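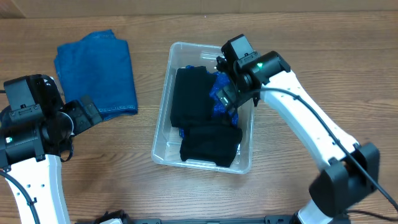 Lornau clothing swap returns with a bigger hall and a mending corner

1 December 2021

Good news for anyone whose closet door no longer shuts: the Lornau winter clothing swap is back, and it has moved to the old Probert dance hall on the river side of town. Doors open at ten in the morning and the swapping goes on until four, with soup and bread on sale in the side room from noon.

The last swap, held in April, brought 514 people through a room meant for far fewer, and the line for the coat rack went down the stairs and out past the bike stands. It was a great day (I came home with a wool sweater I have barely taken off), but you did need sharp elbows. The Probert hall holds 600 at a time, has a proper cloakroom, and is all on one level, so strollers and wheelchairs can get in by the front door like everybody else.

The rules have hardly changed. Bring up to ten clean items and you get one token for each. A token buys any piece on the tables, whether it's a T-shirt or a winter coat. Kids' clothes are free to take, no token needed, and that includes snow boots this year. Underwear and swimwear stay home, please.

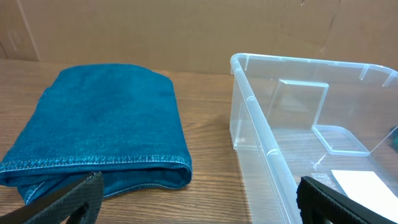 Jeans are always the first thing to go, and Seren Mathias, who runs the swap, wants more of them. "We had a whole table of denim last time and it was bare before lunch," she said. "Every size, every cut, I don't care if the knees are thin. Somebody will love them. And if they're really worn out, they go to Trefor."

That would be Trefor Rosser, who spent most of his working life at the Nikum workwear shop and is setting up a mending corner by the stage. He'll have two sewing machines, a big tin of buttons and a stack of patches, and he'll show anyone who asks how to shorten a pair of pants or close up a torn pocket. Hems and buttons are free. Zippers cost a few dollars for the part, and he asks that you bring those early in the day, as they take him a while.

"People think a broken zipper is the end of a jacket," he said. "It's an hour's work. Less if you stop talking to me."

Folding and sorting starts the evening before, from six, and there is room for more hands. Sorters get first pick of two items each, plus supper. Clothes can also be dropped off ahead of time at the Villon Street library, at the desk just inside the door. Put your name on the bag so your tokens are waiting for you.

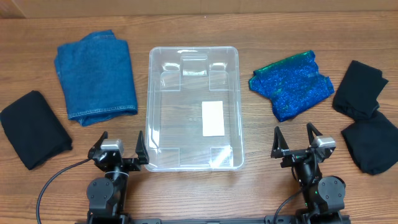 Anything left at four o'clock will be boxed by size and driven to the winter clothing bank, which handed out 760 bags of clothes last season and is especially short of men's sweaters and gloves. Drivers with a van or a roomy trunk are very welcome to turn up at closing time.

Entry is free for under-sixteens and $2 for adults, which goes toward the hall heating. Parking behind the hall is limited to 50 spaces, but the number 4 bus stops right across the road. Bring your own bags to carry things home, and maybe one more than you think you'll need!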